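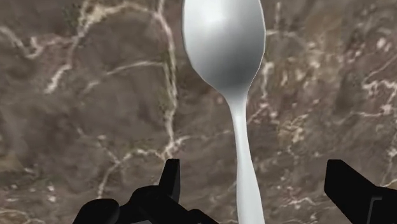 One spoon, one simulated worktop.

Home Blog Kitchen About Contact

I have been promised a machine that clears up after supper for as long as I've been paying my own gas bill. Skomier is the latest to say it's nearly ready, and its newsletter talks of up to 500 practice runs a night, all inside a computer. Fine. My sink is not inside a computer.

A spoon sounds like the easy bit. It's thin, it's slippery, and in my house it is generally under something else. I'd want to see one picked up, rinsed and put in the right drawer before I handed over any money. Then do the knife, please - and the saucepan, with porridge welded to it. 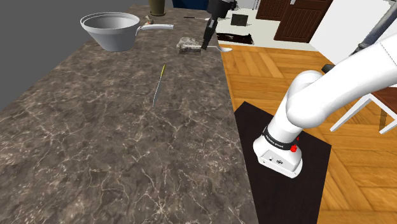 Ruan Jacobs wrote to tell me I was being unfair, that practising on a rendered worktop is cheap and breaks no crockery, and that I should wait until March, when Skomier shows a real one. I will wait. I've waited before, for the Balaskas window cleaner, and that went back in its box.

My own record is 107 pieces of washing-up after my sister's birthday, done by hand with the radio on. It took most of the evening and I chipped a bowl.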